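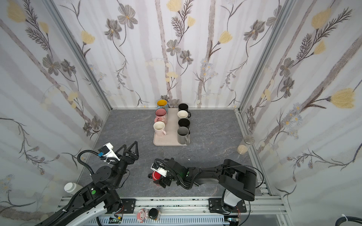 Sakda Luangrath asked that the first comment on this sheet be about hours and not guards. On the January sheet the staff questions were at the bottom and two of them never got an answer, so they have been moved to the top. The question was whether the time saved on the mug bench goes back to the kitchen team or comes off the rota. Reply from Rojanasak: no hours come off before the summer rota, and any change after that goes to a staff meeting first.

Workplace automation check: mug and tray bench, two-arm cell
Site: Hutisness staff canteen, preparation room
Date of check: 27/02/2023
Equipment supplied by: Pilier
Sheet number: 2534

Marks used: OK, Action, Not checked

1. Before start

1.1 Rail and mounting plates tight, no movement by hand with power off. OK
1.2 Arm cables secured and clear of the elbow joints through the full reach. Action
Comment: one tie on the right arm had slipped and was replaced during the check. The morning starter should look at it daily until the next visit.
1.3 Gripper fingers free of chips and grease. OK
1.4 Wrist cameras firm in their brackets, lenses wiped. OK
Comment: use the dry cloth from the drawer. The blue spray leaves a film.
1.5 Loose items kept off the front edge. Action
Comment: the supplier's instruction is a clear edge along the full length of the rail. Please agree a shelf for small things.

2. Stopping the arms

2.1 Stop button reached from the standing position without leaning over the rail. OK
2.2 Both arms stop when the button is pressed. OK
2.3 Restart only by a person standing at the bench. OK
2.4 Every person on the rota has pressed the button at least once in training. Action
Comment: two evening staff have not. Sakda will do this with them before their next shift on the bench.

3. Handling of mugs and trays

3.1 All mugs stand fully on the tray before it is lifted. Action
Comment: a mug over the rim is to be pushed in by hand with the arms stopped. Do not wait to see if the arm will correct it.
3.2 Mugs with chipped rims taken out by staff. OK
Comment: this is still a person's job. The arms do not sort for chips, and the kitchen team asked for that to be written down.
3.3 Full trays carried by staff, one at a time. OK
3.4 Glass jars placed well back from the path of the arms. Not checked
Comment: the distance is not given in the Pilier manual. Asked, no reply yet.

4. Noise, light and posture

4.1 Noise at the standing position, measured over a normal run: 57 dB. OK
4.2 Bench can be used without bending for long periods. OK
Comment: staff say wrists are better than when they set out mugs by hand all morning. Two said their backs are worse from standing and watching. A stool has been ordered.
4.3 Longest time watching the cell before a change of task: 60 minutes. Action
Comment: this was passed on three of the days looked at. Put the change of task on the rota by name.

5. Changes to the work

5.1 Job descriptions match what people do now. Action
Comment: the sheet for kitchen assistants still says "lay out mugs and trays" and nothing about clearing faults, which takes up about 70 minutes of a shift. Staff want it named and graded. Rojanasak to bring a draft.
5.2 Staff know what the cameras record and who can look at it. Action
Comment: notice is up, but it is the one from the Gruduvitz site and gives the wrong contact. Replace.
5.3 Faults written in the book by whoever cleared them. OK
Comment: entries are short but readable. Please add the time.
5.4 Bench can be run by hand if the arms are out of use. OK

Open items carried to next sheet: 1.2, 1.5, 2.4, 3.1, 3.4, 4.3, 5.1, 5.2

Copy to the kitchen noticeboard and to Pilier service desk.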